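Okarport opens its kitchen comparison of hand-held grippers to outside teams

August - for immediate release

Hi, I'm Nidia Condori, and I run the gripper trials at Okarport. I usually leave press releases to my colleague Adelino Leitão, but he says I talk about pads and pivot joints at lunch anyway, so I might as well write it down for everybody else.

The news first: our side-by-side comparison of hand-held gripper tools is now open to outside teams. If you build fingers, pads or handles for this kind of tool, you can send us a set and we'll put it through the same kitchen jobs as our own. You get all the results back, including the ones you won't like.

We started the comparison with 7 finger and pad combinations and we're down to 5. Two of them were dropped because the pads kept peeling at the corners, and I was sick of gluing them back on. The rest go through a long list of small household jobs, mostly picking up, turning over and putting away the sort of things you'd find next to any sink. By the end of this round we'll have 2,000 logged grasps, each one marked by hand as clean, slipped or missed. (Yes, by hand. Adelino and I share the marking and we still argue over what counts as a slip!)

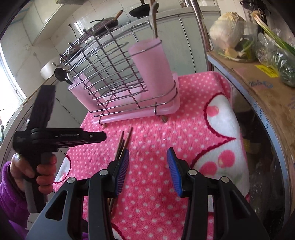 Two hand-held grippers at the utensil rack, with chopsticks on the blanket between them.

Chopsticks are my favorite test object, and I'll defend them to anyone. They're thin, they roll, and they lie almost flat, so the fingers have to come in low and close evenly along their whole length. A pad that does fine on a cup can be hopeless on a chopstick. We had a lovely soft pad from Sellon early on that everyone wanted to win, and it folded over on itself every time it met something that narrow. Sellon has since sent us a stiffer version and it's a whole different tool - I was happy to be wrong about that one.

The ribbed pads have done better on thin things than I expected. The ribs give a little, then they stop giving, and you can feel that moment through the handle. That feel matters a lot to the people doing the work, and we've added a comfort score for it, from one to 6, filled in at the end of each session before anyone looks at the grasp numbers. 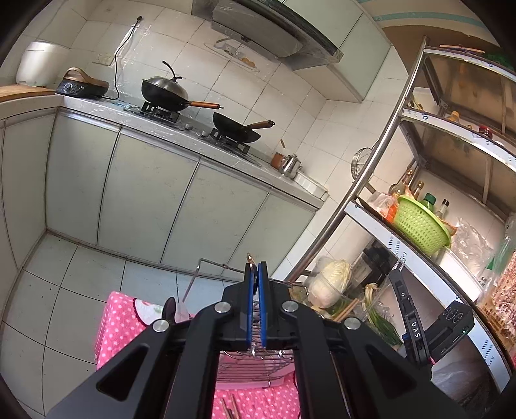

Closing force is where the tools differ most, and it's the part I'd like outside teams to look at hardest. Some linkages bite quickly and then go soft right at the end of the travel, exactly where you need them on a small object. With the blue pads almost shut on a thin tip like this one, there's very little travel left to work with, and any play in the pivots matters much more than it would on a wide grip. Lukumay's linkage has been the steadiest in that last stretch so far. Anstead's is lighter on the wrist, and our operators reach for it first thing in the morning, so I'm not calling a winner yet.

We test in a kitchen on purpose. A bare bench gives you lovely repeatable numbers, and I do like those, but wire racks and soft cloth get in the way of fingers in ways a bench never will. Handles catch. Cloth bunches up. A tool that needs a lot of elbow room shows it pretty fast.

Teams who want in should write to the Okarport trials desk and ask for Adelino. Please send two matched sets of fingers, spare pads and the screws to go with them - we always run out of screws. We'll agree on the task list with you before we start, and your results stay private until you tell us we can share them.

Sets that reach us before the end of August go into the next round.

Press contact: Adelino Leitão, Okarport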